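2차 중간 진행보고서
과제명: 주민총회 및 공동주택 의결용 전자 명부·투표자 확인 체계 개선
수행기관: Bivent
보고 대상: Jindard 지원사업 관리팀
작성: Malte Kuhlmann (과제책임), Benedikt Lindemann (명부·연계)
검토: Henrik Fuchs

1. 보고 범위

본 보고서는 1차 중간보고 이후 4월 말까지의 수행 내용을 다룬다. 예산 집행 내역은 별도 서식으로 제출하였으므로 본문에서는 일정에 영향을 준 항목만 언급한다. 용어는 1차 보고서를 따르되, 종전에 '선거인 목록'으로 표기하던 것은 관리팀의 검토 의견에 따라 '선거인명부'로 통일하였다.

과제의 대상은 투표 방식 자체가 아닌 투표 전 단계, 즉 명부의 작성·열람·이의신청·확정과 투표소 및 비대면 창구에서의 본인 확인이다. 기표, 집계, 결과 공표 모듈은 기존 Puvo 시스템을 그대로 사용하며 본 과제에서 수정하지 않는다.

2. 추진 경과 요약

명부 정합성 점검 도구는 개발을 마치고 Lenihan 지구에서 시험 운영 중이다. 이의신청 접수 화면은 기능 구현이 끝났고 접근성 보완이 남아 있다. 투표소용 본인 확인 단말 프로그램은 오프라인 동작 시험에서 결함이 확인되어 수정 후 재시험을 진행하고 있다. 거동이 불편한 선거인을 위한 거소투표 신청 절차는 서식 초안과 처리 흐름도까지 작성되었다.

당초 계획 대비 지연된 항목은 단말 프로그램 하나이며, 지연 사유와 조치는 5항에 기술하였다.

3. 명부 정합성 점검

3.1 입력 자료
Lenihan 지구의 시험용 명부는 2276건이다. 원자료는 관리사무소의 입주자 대장과 지구 사무국이 보관하던 직전 총회 명부이며, 두 자료의 항목 구성이 달라 공통 항목만 추려 대조하였다. 생년월일은 앞자리만 사용하였고, 연락처는 일방향 변환한 값으로만 비교하였다. 원본 값은 점검 도구가 설치된 장비 밖으로 반출하지 않았다.

3.2 대조 규칙
동일인 판정은 성명, 생년월일 앞자리, 세대 식별번호의 일치 여부를 기준으로 한다. 세 항목이 모두 일치하면 자동 병합하고, 일부만 일치하면 담당자 확인 목록으로 넘긴다. 자동 병합된 건도 병합 이력을 남기며, 명부 확정 전까지는 담당자가 병합을 해제할 수 있다.

1차 보고 당시에는 성명의 띄어쓰기와 외국 국적 주민의 성명 표기 순서가 오판정의 주된 원인이었다. 이번 기간에는 비교 전 표기를 정규화하는 단계를 추가하였다. 정규화 규칙은 설정 파일로 분리하여 지구별로 조정할 수 있고, 규칙을 변경하면 변경자와 변경 시각이 기록된다. 성과 이름의 순서가 불분명한 경우에는 양쪽 순서를 모두 비교하되, 한쪽만 일치하는 건은 자동 병합 대상에서 제외한다.

3.3 점검 결과의 처리
점검 도구는 명부를 직접 수정하지 않는다. 도구가 생성하는 것은 수정 제안 목록이며, 반영 여부는 지구 선거관리 담당자가 건별로 결정한다. 담당자가 제안을 거부한 경우 거부 사유를 입력해야 다음 건으로 넘어갈 수 있다. 사유 입력란은 자유 서술형으로 두었으나, 입력 내용이 제각각이어서 사후 분류가 어렵다는 의견이 있었다. 다음 기간에 선택 항목과 자유 서술을 병행하는 방식으로 바꿀 예정이다.

선거권 유무에 대한 판단(거주 기간, 소유자와 임차인의 구분, 대리권의 범위)은 도구의 기능에 포함하지 않았다. 이는 지구 규약의 해석에 관한 사항으로, 점검 도구는 해당 건에 확인 필요 표시만 붙인다.

4. 열람 및 이의신청

명부 열람 화면은 본인 확인을 거친 선거인이 자신의 등재 여부와 등재 내용만 조회하도록 구성하였다. 타인의 등재 여부를 조회하는 기능은 두지 않았다. 규약상 제삼자의 이의신청이 허용되는 지구에 대해서는 사무국 방문 열람을 유지하고, 열람 대장을 전자적으로 기록하는 기능만 제공한다.

이의신청은 누락, 오기, 자격 없는 자의 등재로 구분한다. 접수되면 접수번호가 발급되고 처리 상태는 접수, 검토, 보완 요청, 결정으로 표시된다. 보완 요청 상태에서 기한이 지나면 자동으로 결정 단계로 넘어가던 종전 흐름은 삭제하였다. 신청인이 보완 요청 통지를 받지 못한 경우까지 종결로 처리될 수 있다는 Neville Heywood 자문위원의 지적에 따른 것이다. 현재는 담당자가 통지 도달 여부를 확인한 뒤 수동으로 결정 단계로 넘긴다.

화면 낭독 프로그램으로 이의신청서를 작성할 때 첨부파일 항목의 안내문이 읽히지 않는 문제는 아직 해결되지 않았다. 해당 입력 요소를 표준 요소로 교체하는 작업을 진행 중이며, 글자 크기 확대 시 제출 단추가 화면 아래로 밀리는 현상도 같은 작업에서 함께 처리한다.

5. 투표소 본인 확인 단말

5.1 결함 내용
통신이 끊긴 상태에서 단말 2대가 동일한 선거인을 각각 확인 처리한 뒤 통신이 복구되면, 나중에 전송된 기록이 먼저 전송된 기록을 덮어쓰는 결함이 확인되었다. 투표용지 교부 기록이 한 건으로 남으므로 이중 교부를 사후에 식별할 수 없다. 시험 환경에서 발견된 것으로, 실제 의결에 사용된 사례는 없다.

5.2 조치
교부 기록을 갱신형에서 누적형으로 변경하였다. 각 단말은 자신이 생성한 기록에 일련번호를 부여하고, 서버는 수신한 기록을 삭제하거나 대체하지 않는다. 동일 선거인에 대해 복수의 교부 기록이 수신되면 투표소 책임자 화면에 경고를 표시한다. 경고의 해소에는 책임자와 참관인의 확인이 모두 필요하다.

아울러 통신 단절 중에는 단말별로 담당 세대 구간을 고정하는 운영 방식을 추가하였다. 구간 밖의 선거인은 해당 단말에서 확인되지 않고 담당 단말 번호가 안내된다. 이 방식은 대기열이 한쪽으로 몰릴 우려가 있어 기본값은 사용 안 함으로 두었고, 적용 여부는 지구별로 정한다.

5.3 재시험
Igor Malinowski가 재시험을 담당한다. 단절과 복구를 반복하는 조건, 단말 시각이 서로 어긋난 조건, 전송 중 전원이 꺼지는 조건을 포함하였다. 앞의 두 조건에서는 기록 유실이 발생하지 않았다. 전원 차단 조건은 시험 장비의 저장장치 교체가 늦어져 아직 수행하지 못하였다. 이로 인해 단말 프로그램의 완료 시점은 당초 계획보다 대략 4주 늦어질 것으로 본다. 후속 일정의 여유 기간 안에서 흡수 가능하며, 최종 보고 시점의 변경은 요청하지 않는다.

6. 거소투표 신청 절차

거동이 불편하여 투표소에 나올 수 없는 선거인은 명부 열람 기간 중 거소투표를 신청할 수 있다. 신청은 전화, 서면, 비대면 창구로 받으며, 어느 경로로 접수되더라도 동일한 대장에 기록된다. 신청이 승인되면 투표소 단말의 명부에는 거소투표 대상으로 표시되어 현장 교부가 차단된다. 승인 이후 선거인이 투표소 방문을 원하면, 발송된 투표용지를 반납한 경우에 한하여 차단을 해제한다.

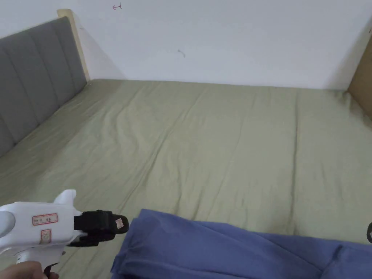

그림 1. 침대와 회색 머리판

서식 초안은 신청 사유를 세부적으로 적도록 되어 있었으나, 건강 정보가 과도하게 수집된다는 검토 의견을 받아 해당란을 삭제하고 확인란 하나로 대체하였다. 진단서 등 증빙의 첨부도 요구하지 않는다. 대리 신청의 경우에는 대리인의 성명과 선거인과의 관계를 기재하고, 사무국이 선거인 본인에게 신청 의사를 확인한다. 본인과 연락이 닿지 않으면 승인을 보류하고 그 사실을 대장에 남긴다.

회송 봉투의 규격과 식별표 부착 위치는 확정되지 않았다. 봉투 겉면의 식별표로 접수 여부를 확인하되 기표 내용과 연결되지 않도록 이중 봉투를 사용하는 안을 기본으로 검토하고 있다.

7. 정보보호 관련 사항

접속 권한은 명부 담당, 이의신청 담당, 투표소 책임자, 감사로 나누었다. 감사 권한은 조회만 가능하며 개인정보 항목은 가림 처리된 상태로 표시된다. 시험 운영 중 공용 계정이 사용된 사실이 접속 기록에서 확인되어 해당 계정을 폐지하고 개인별 계정을 발급하였다. 시험용 명부 사본은 시험 종료 후 파기하며, 파기 확인서는 최종 보고서에 첨부한다.

8. 위험 요인 및 협의 요청

가. 지구별 규약의 차이. 대리투표의 허용 범위와 서면 의결의 효력이 지구마다 다르다. 설정 항목으로 처리 가능한 범위를 넘는 경우가 있어, 지원 대상에 포함할 규약 유형을 관리팀과 협의하고자 한다.

나. 전원 차단 시험용 저장장치. 대체품 구매에 장비비 항목 내 세목 변경이 필요하다. 변경 신청서는 본 보고서와 함께 제출하였다.

다. 거소투표 회송 비용. 당초 예산에는 발송 비용만 반영되어 있다. 회송 비용의 부담 주체에 대한 회신을 요청한다.

9. 다음 기간 수행 계획

전원 차단 조건의 재시험을 우선 수행하고 결과를 별도 메모로 제출한다. 이의신청 화면의 접근성 보완은 화면 낭독 프로그램 사용자가 참여하는 확인 시험까지 마친다. 거부 사유 선택 항목은 Lenihan 지구 담당자와 협의하여 정한다. 거소투표 서식은 봉투 규격이 정해진 뒤 최종안을 제출하며, 투표소 책임자용 교육 자료는 단말 프로그램의 화면이 확정되는 대로 작성에 착수한다.

첨부: 대조 규칙 설정 파일 명세, 단말 재시험 조건표, 거소투표 신청서 초안, 세목 변경 신청서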